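Search this site
Type and press enter

Posted in October by Jovita Robles

Home demonstrators wanted, Wistport and Lallamley

Hello! I look after the at-home side of things at Storetti, and I'm looking for five more people to help us gather examples for our learning system. We want it to cope with the small stuff people do in kitchens all day long - picking up a pod, moving a cup, putting something into a mug and taking it out again - and it picks these things up from watching lots and lots of goes done by ordinary people at ordinary tables.

You'd be working the gripper yourself, by hand, at your own table. You don't need a technical background. My first demonstrator was a retired piano tuner and she was miles better at it than I am (I still rush the letting-go part, and Idun Midtbø, who checks all our recordings, never fails to tell me).
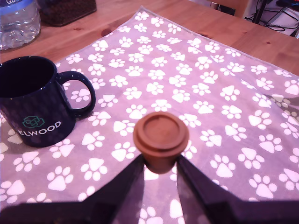

A session lasts two hours with a proper break in the middle, and I'd ask you for two sessions a week to begin with. Mornings or afternoons, whichever suits your household. Each task comes on a card with a start and a finish written on it, and what you do in between is largely up to you. Please do vary it! Come in from the left, come in from the right, turn the mug so the handle points somewhere new, go slowly, go a bit quicker. If you fumble one, carry on and finish it if you can, and press the red button on the logger so Idun knows to look. We keep the fumbles, they're useful.

We're aiming for 300 goes per household over the whole stint, which sounds like a mountain and really isn't once you've got your hand in.
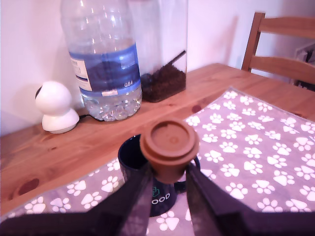
Pay is by the session and the same for everybody, fumbles or no fumbles. Hermenegildo Ibarra sorts the payments and he's quick about it. We bring the kit round, set it up with you and fetch it again at the end, so you won't need a car. You will need a steady table, a plug within reach and decent light. If you've got wrist or shoulder trouble, have a word with me first and we can talk about shorter sessions.
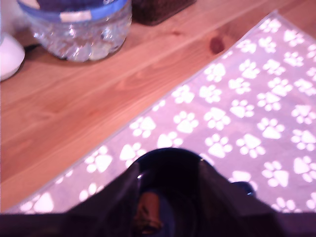 I get asked a lot whether people should tidy up specially, and my answer is please don't. Clear enough room to move your arm and leave the rest where it lives. We want tables with a bit of life on them, in all sorts of light. A patterned mat is very welcome - white paw prints on grey are grand by me - and so is bare wood with a knot in it, or a bit of both together. Do put away letters, bank cards and anything with your address on it, and let the rest of the household know when you're recording.

You need to be over 18 and living in Wistport, Lallamley or near the Park. To put your name down, send me a few lines about yourself and the times you could do. I'll ring you back for a chat, and then there's a practice morning at 11 with Baltazar Barrera, who'll let you have as many tries as you like before you decide. Tea provided!

Contact: Jovita Robles, Home Sessions, Storetti, Wistport | © Storetti | Back to top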